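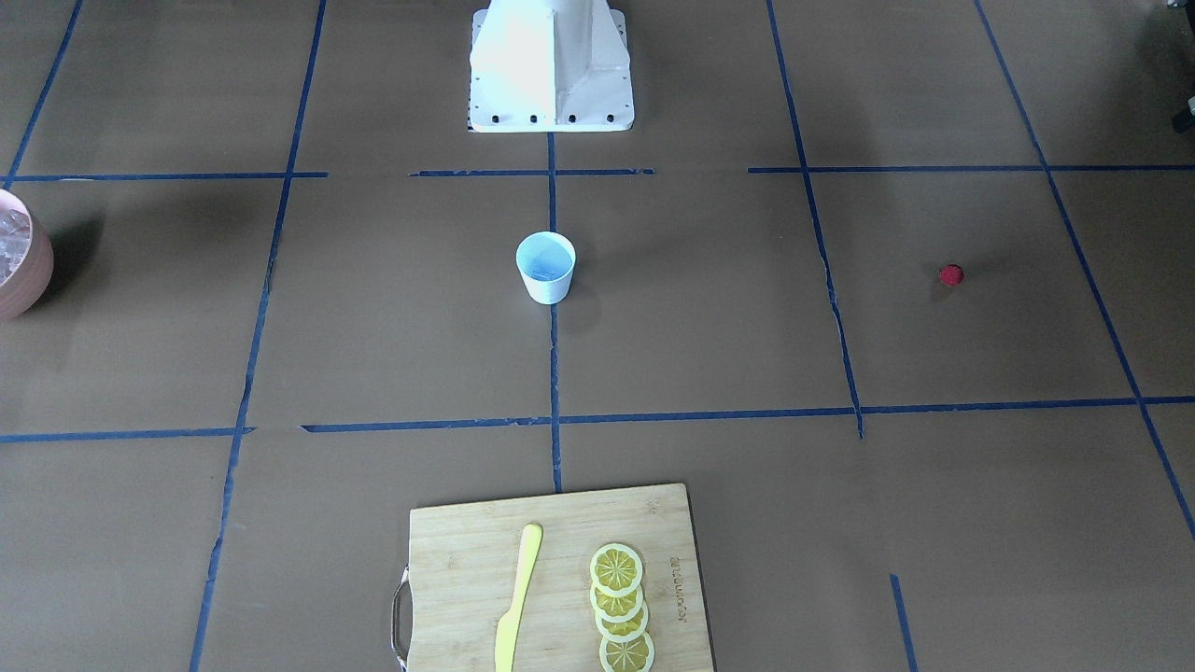
Brown paper and blue tape in front of the white base.

Tokeler Figure List, version 2

Tokeler is a table of announcements for collectible film figures. Each row is one announcement of one figure, as it was written by the maker or by a shop at the moment of the announcement. The table is made for people who collect, and for people who want to study how the look of a character changes between the trailer, the figure and the finished film.

The first version was a spreadsheet that I kept for myself. Please read the section about known problems before you use the table for anything serious.

Maintainer: Radka Delić

What is in the table

There are 4,000 rows. Most are sixth-scale figures with cloth or plastic armour. Smaller scales are included when the same maker announced them on the same page. Statues without joints are not included, and also not helmets, keychains or building sets. I was asked for statues many times. Somebody else is welcome to make that table and I will gladly link to it.

The largest group of rows comes from the Ullus films, where I started. The maker Prernholm has the licence for those and announces very regularly, so its rows are also the most complete. Other makers were added in this version and their coverage is thinner.

The columns

record_id
A short code. It does not change between versions. If a row is removed, its code is not used again.

maker
The name of the company, in the spelling that the company uses on its own boxes.

character
The name of the character as printed in the announcement. When the announcement hides the name to avoid a spoiler, the value is "withheld" and the later name goes in character_later.

character_later
Filled only when the name was made public after the first announcement.

film
The working title or the final title, whichever the announcement used.

costume_note
A free text in my own words, usually one sentence. For example "grey armour, shoulder launcher on the left, no cape". The left is always the left of the figure, not of the person who looks at it.

seen_in_trailer
One of "yes", "no" or "unclear". I compare with the trailers that were public when the figure was announced. Trailers which came later do not count.

seen_in_film
One of "yes", "no", "changed" or "unclear". "Changed" means that the costume is in the film but some visible part is different, such as the colour of the chest plate or the shape of the mask.

scale
Text, for example "1/6". Do not read it as a date. Some spreadsheet programs do this without asking and then the column is damaged.

price_text
The price exactly as it was announced, with its currency. I have not converted anything.

source_type
One of "maker", "shop", "fair" or "news page".

spoiler
One of "none", "light" or "heavy". See the next section.

Spoilers

A figure very often tells something that the trailer does not. A damaged helmet, a second head with scars, or a new weapon in the hand can be enough to guess the ending. Because of this, every row has a spoiler level, and the table is also given in 2 files. The file tokeler_safe has only the rows marked "none" and has no costume_note column. The file tokeler_full has everything.

The level is judged as if the reader has watched the trailers but not the film. It is never lowered later, even when the film is old and everybody knows the story. I know that some readers find this too strict.

For the Ullus films I was more careful than for the others. The last film had a character who returns in a different armour, and the figure was shown by a shop before the premiere. Those rows are "heavy" and they will stay "heavy".

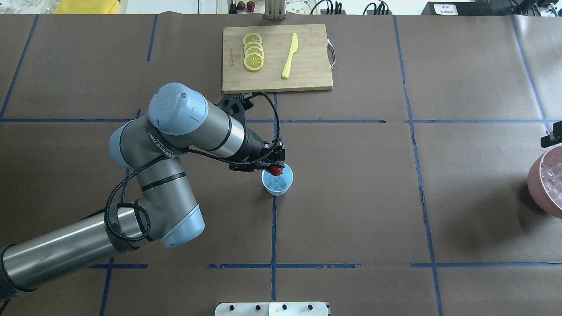

Strawberry held over the light-blue cup.

How the rows were collected

I read the announcements by hand. There is no script which visits the pages of the makers. When a figure was shown first by a news page and only afterwards by the maker, I keep the row of the news page and correct it from the maker's text. The source_type then becomes "maker" and the old value goes to the file changes.

The rows with source_type "fair" come from printed cards which stand next to the figures at collector fairs. I copied them from my notes. My handwriting is not the best, so the accessories in these rows can be incomplete.

The shop Vasconcelos let me read its old pre-order lists, and without these the early part of the table would be mostly empty. The lists themselves are not included, only what I took from them. Please do not write to the shop to ask for them.

Rumours are not included. A blurry photograph from a factory is not an announcement for me, even when it is later shown to be true.

Known problems

The column seen_in_film depends on my own eyes. In dark scenes I could not always decide if a plate is black or dark blue. I have used "unclear" in these cases, but surely not in all of them.

Announced prices are often not the final prices. A "deluxe" edition and a normal edition are 2 rows when they have different prices, and one row when the announcement gives only a single price. This makes it difficult to count figures, and if you need a real count you should first group by maker, character and film.

Some makers change the prototype between the announcement and the shipping. The table describes the prototype only. If your own figure looks different from costume_note, this is normally the reason and it is not necessary to report it.

Names which were translated from other languages are not fully consistent. I have corrected the main characters. The soldiers and guards without their own name are still a mess, especially in the Prernholm rows, where the same guard is called "sentinel", "sentry" and "gate trooper".

What changed in this version

Makers other than Prernholm were added.
The column character_later is new.
The value "changed" in seen_in_film is new. Before, these rows were "yes".
Duplicate rows for re-releases were merged when the text was the same.
The column rating was removed. It was my personal opinion and people used it as if it was a measurement. 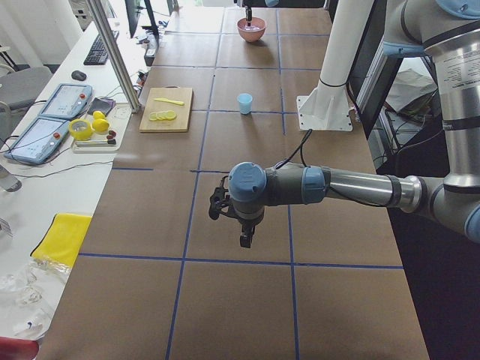

Reading the files

Both files are plain text with tabs between the columns and UTF-8 letters. The first line has the column names. An empty cell means that the announcement says nothing about it. The word "none" means that the announcement clearly says there is none, for example no extra hands. These 2 cases should be kept apart.

Sort by record_id if you want the order in which I entered the rows. This order is not the order of the announcements.

Corrections

Send the record_id, the column, the value you think is right, and where you have read it. One message with many corrections is better than many messages. I go through them every May, and also before a new version, so please be patient if there is no answer for a long time. If the correction itself is a spoiler, write this in the first line.

Use and credit

You may copy, change and share the table, also in paid work, if you name Tokeler and the version. The names of the characters and films belong to their owners. No pictures of figures are included and I cannot give permission for them.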